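Apartment Maintenance Tips for Residents
Laing Court and Gustach Row
Updated 10/10/23

These notes cover small jobs that residents of our income-restricted apartments may do without a work order. Anything involving gas, wiring behind a cover plate, or a shared pipe goes to the maintenance desk. Repairs needed through normal wear are not charged to the household, whether you report them or fix them yourself.

Slow bathroom sink

Remove the stopper first. On the older Vukby sinks it lifts straight out. On the newer ones, loosen the nut behind the drain pipe under the sink, pull the rod back an inch, then lift. Clear the hair with a plastic drain strip. Do not use chemical drain cleaner. It softens the washers in the trap, and it stays in the pipe where the next person to open it will meet it.

If the sink is still slow, put a bucket under the trap, undo both slip nuts by hand, and empty it. Refit the washers with the tapered side facing the joint. Hand tight is enough. Run the tap for a minute and feel each joint with a dry paper towel.

Running toilet

Put a few drops of food coloring in the tank and leave it alone for 20 minutes. Color in the bowl means the flapper is leaking. Shut the valve at the wall, flush, and wipe the seat under the flapper. Mineral scale on the seat accounts for most leaks in Gustach Row, where the water is harder. If the rubber is warped or leaves black marks on your fingers, ask the desk for a new one. Flappers are stocked in two sizes, so measure the drain opening before you come down. It will be either 2 or 3 inches.

The chain should have half an inch of slack. A chain that is too long gets caught under the flapper.

Condensation on windows

Bedrooms on the north side collect water on the glass from fall onward. Keep indoor humidity below 50 percent. Run the bathroom fan during a shower and for half an hour afterward. Leave a gap of two inches between furniture and any outside wall. The weep holes at the bottom of the window track must stay open. Clean them with a cotton swab in August, before the heating season.

Do not paint over mildew. Wash it with dish detergent and water, dry the surface fully, and report it if it comes back within a month.

Hanging things on walls

Interior walls are half-inch drywall on steel studs. Wood screws will not hold in them. For light frames, use a hardened picture nail set at a downward angle. For shelves, use toggle anchors and stay under the rating printed on the package. Do not drill the wall between the kitchen and the bathroom at any height. The supply lines run there, and their position varies between units.

Nail holes under a quarter inch do not need to be filled at move-out. Larger ones should be filled with lightweight spackle, sanded with 180 grit, and left unpainted. Heidrun Zürcher at the desk keeps the paint codes and will schedule the touch-up.

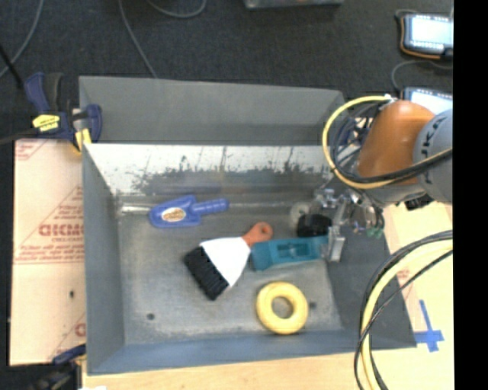 Baseboard heaters

Turn the thermostat all the way down and let the unit cool for an hour. Vacuum the fins with a soft brush attachment, working along their length. Bent fins can be straightened with a butter knife. Curtains should end at least six inches above the top of the heater. A 1000 watt unit needs a clear foot in front of it.

If the heater clicks steadily after it has warmed up, the end brackets may be too tight. Niall Yule adjusts these on request. The covers have sharp edges and should be left on.

Cabinet doors

Custix hinges, fitted in all kitchens at Laing Court, have two adjusting screws. The front one moves the door left or right. The rear one moves it in or out. Turn either screw a quarter turn at a time and close the door between turns. When a mounting screw spins without gripping, take it out, pack the hole with a wooden toothpick and white glue, trim it flush, and wait overnight before driving the screw again.

Work orders

Give your building, unit number, and the room. Say whether there is a pet. Leaks and loss of heat are handled the same day; other requests are taken in the order received. Murdo Rennie covers the desk in the evening, and the key box code is not given out by phone.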